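Where Do All the Socks Go? A Term Project on Sorting Laundry in a Shared House

Home and Resource Studies, final report
September 25, 2024

I picked socks because I was sick of losing them. I live in Hendisside, a student house where 14 of us share one laundry room, and my first idea for this project was something much grander about water use.
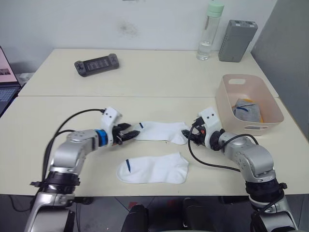 My instructor told me to go smaller, so I went as small as I could get! The question I ended up with was pretty plain: does the way you lay out and put away clean socks change how many of them stay in pairs?

What I already knew

Not a lot. I read a few chapters on household routines and two old home economics manuals from the library, which were more fun than I expected (one has four pages on darning and a single line on folding). Both manuals say to sort on a flat, clear surface. Most people in our house sort on the bed, or on top of the dryer, or they don't sort at all and just live out of the basket until it's empty. I was in that last group.

How I set it up

I ran the project for 6 weeks, starting in March. Each person who signed up got a plastic basket and a sheet to fill in after every load. For the first half, everybody did whatever they usually did. For the second half, they followed my routine, which went like this:

Put the basket on the far side of the table with the clean socks in it. Take out one sock and lay it flat, toe pointing right. Look for its partner and lay that one just below, toe pointing the same way. Check the stripe or the heel before you fold. Anything without a partner goes back in the basket until the end.

The toe direction sounds fussy, I know. I put it in after the first try, when I kept matching an ankle sock to one that was a little longer. With both lying the same way you see the difference right away, and the stripes line up too if there are any. White socks with a dark stripe near the cuff were the worst for mix-ups, and of course half the house owns some.

For folding I let people choose. I like laying one sock on top of the other and folding them in half — balling them up stretches the cuff, or at least it did mine.

What happened

We logged 1371 socks in total. In the first half, people finished a load with a leftover sock more often than not. In the second half it was closer to one load in four, and most of those leftovers found a partner in the next wash. At the very end there were 16 socks that no one claimed. They're in a bag labeled Gumis, after the house cat, who I suspect had a part in it.

Problems

Some sheets came back blank, and one came back damp. Two people washed only black socks, which made the stripe check pointless. I also changed the sheet partway through to add a space for notes, so the early weeks have less detail than I'd like. And people knew I was watching their socks — that alone probably made them more careful.

If I did it again I'd include towels and gym clothes, and I'd ask for a bigger table. Ours has a seam across the middle and small things do end up on it.

I still use the routine on Sunday nights. My roommate has gone back to the bed.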